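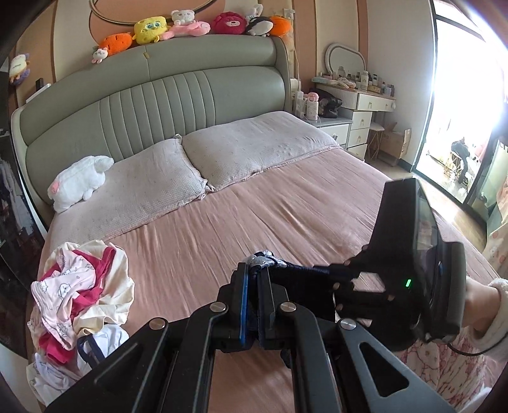
How many folding demos before I change rooms?

Hi all! I'm collecting clothes-folding examples on a bed for a small policy, 57 so far, and I keep wondering if I should stay put until I reach 100 or move on now. What do you folks do?

hatska_fan
Move now, friend! I did 30 in one bedroom and mine fell apart on any other sheet. Re-rumple the pile every time, too, and keep your slow, clumsy takes if they end well.

Boutros
depends on the model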